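Leiva folding cell: setup and upkeep notes

Maintainer: Shoaib Khokhar
Last revised: February 13, 2021

Scope

Leiva is a single-arm cell for folding shirts. These notes cover how the table is laid out, how the wrist camera is checked, and what to do when the arm starts missing sleeves. The folding policy and its training code are kept in the Wotudau repository and have their own README.

Table layout

The work surface is matte brown. Do not wipe it with anything oily. Blue tape on the surface gives the operator fixed references for laying out a garment. If a piece lifts, replace it with the same tape on the same spot and run the camera check again before recording. Old tape leaves a residue that will drag on knit fabric, so clean it off first.

Shirts go down front side up, buttons closed, collar open. Flatten the torso by hand. Small wrinkles are fine and should be left alone. Start state, sleeve folds and final fold are logged as separate stages, and a wrist still is saved at the end of each one. 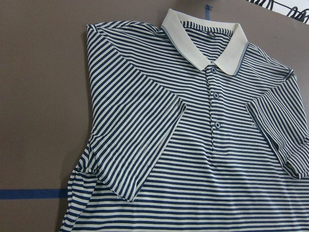 Stills are named by stage and garment number. Ntombi Lekota keeps the garment list. Striped shirts are flagged in it, as the edge detector sometimes takes a stripe for a hem. If a run fails on a flagged garment, repeat it once with a plain shirt before changing any settings.

Wrist camera

Check the mount screws every 80 runs. The camera should not move when pressed lightly with a finger. Exposure is locked at 11 ms. Leave auto exposure off, or the pale collars will wash out. After any work on the mount, redo the hand-eye calibration and save the result under a new name. Never overwrite the old file.

Gripper

Replace the finger pads after 500 runs, or sooner if the fabric slips on the lift. Pads come from Vutgate. Pads from the earlier Gekside order are too hard and have been taken out of the drawer.

Known problems

Run 1909 stopped halfway through with a cable fault at the wrist. The cable was rerouted by Elmarie Khumalo and the fault has not come back. Error E-stop 2 on startup usually means the door switch is not seated.

Planned for April: new table lamps, then a full recalibration.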